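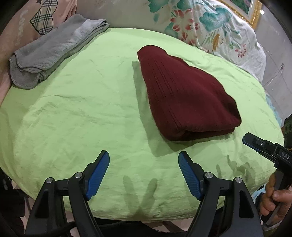

Progress Report No. 2 – Page 1 of 2

Equipment planning for the home folding project
Prepared by Fengying Meng for Shuzhen Hao, program manager, Kang Fund
June 9, 2024

Dear Shuzhen,

We are further along than I hoped when I sent you the first report, and I'm very happy with where the buying plan stands. The hand-held grippers have turned out to be the best thing we put in the budget. Work has moved off the lab bench and onto an ordinary bed, with a green fitted sheet, a pillow, a floral comforter and real things to fold. A maroon knit garment and a gray towel are a much better test of a purchase than the cotton squares we began with!

What we have bought

Two sets of hand-held grippers came out of the first payment, along with spare finger pads and a storage cabinet. The pads are the part I would have underestimated. Thick knits and terry cloth ask very different things of a fingertip, and I would like us to keep a proper stock of pads instead of ordering them one pair at a time (the shipping on the last small order cost more than the pads did). The line for linens and clothing was small and is nearly used up. I'd like to top it up from what is left in travel.

What we are choosing between

The big item is still the pair of arms. We have written quotes from Grukau and Skodetti, and both fit under the ceiling you gave us. Grukau includes the mounting plates and 12 months of service. Skodetti is cheaper to buy, but the service contract is separate and has to be renewed every year, so the gap closes quickly. I lean toward Grukau. Before we sign I want to see both arms reach across a full mattress, from the near edge to the pillows, with our own fingers mounted. Skodetti has agreed to a visit and Grukau is looking for a slot.

Jurex quoted for the rolling base. Delivery is 30 working days from the order, and they will hold the price until we have picked the arms. That was a nice surprise – I had put money aside for an increase and can now move it to the pads.

What we learned about the budget

Soft goods take up room. Comforters and pillows need shelves, and a bed needs clear floor on the sides where people work. I had no line for furniture in the original plan. The bed frame and mattress went under "test fixtures," which your office accepted, but next year's budget should have its own heading for them.

I also think we should buy the arms and the base in the same order period. If the base comes late, the arms will sit in their crates and the service months will run down with nothing to show for it.

What we need from you

– Approval to move the remaining travel money to linens and clothing
– A yes or no on a separate furniture heading for next year
– Your comments on the Grukau service terms, attached on page 2

If the arms are ordered this summer, I expect to have them mounted and working beside the bed by November. You are very welcome to come and try the hand-held grippers before then. Folding a thick knit with them is great fun, and it explains the pad budget better than I can on paper.

With thanks,
Fengying Meng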